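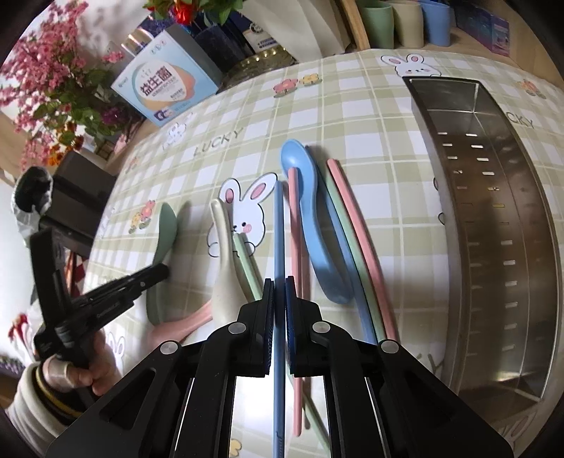 Figure 1. Gripper and light-blue chopstick on a plaid tablecloth.

Crew Welfare Services in a Small Cargo Port: The Case of Warndale
Final project report, Maritime Studies Program
Submitted by Adel Zaki and Guoqing Cai
August 13, 2022

Summary

This report examines the services available to merchant seafarers who call at the port of Warndale, and in particular the seafarers' center operated by the Flasum Mission. The center offers free internet access, transportation to town, a small shop, and ship visits on request. The project asked who uses these services, who does not, and what keeps crew members on board when they would prefer to come ashore.

Background

Warndale handles bulk grain and lumber. Most ships stay less than two days, and the main berth lies outside the walking area of the terminal, so crew members depend on a vehicle to reach the gate. The Flasum Mission runs a van for this purpose. It is paid for by a voluntary levy on vessel calls, collected by the port agent, Tseng Shipping, and by private donations.

Method

Visitor logs for the 12 months ending in November were copied by hand from the center's register and entered in a spreadsheet. The logs record the ship's name, the time of arrival, and the number of crew members in each group. They do not record rank or nationality. The authors also interviewed 19 seafarers, six of them on board the bulk carrier Odari while it was loading at the main berth. Interviews were held in English and lasted between ten and 40 minutes. Names were not taken.

Findings

The register shows 1,967 visits during the period. Almost 400 of these took place after 8 p.m., when the van no longer runs on its regular schedule and must be requested by telephone. Several persons interviewed did not know that evening rides could be requested at all. The number is printed on a card given to the gangway watch, but the card often does not reach the mess room.

Short port stays were the reason most often given for remaining on board. Deck officers also mentioned cargo watches and inspections. Engine crew described a different problem - maintenance is saved for port, when the main engine can be shut down, and their free hours tend to fall late at night.

Internet access was the service most valued. Crew members on the Odari had a monthly data allowance on board and said that it was used up quickly on video calls home. Requests for medical or dental appointments were rare and were handled through Tseng Shipping.

Recommendations

The van schedule should be extended to 10 p.m. on a trial basis. The telephone number should be sent to the master with the pre-arrival papers, with a request that it be posted in the mess room. The register should include a column for department, so that use by deck, engine, and galley crew can be compared.

Limitations

The interview group was small, and seafarers with limited English are underrepresented. Repeat visits by the same person could not be separated in the register. Costs for the extended van schedule were not available from the Mission at the time of writing.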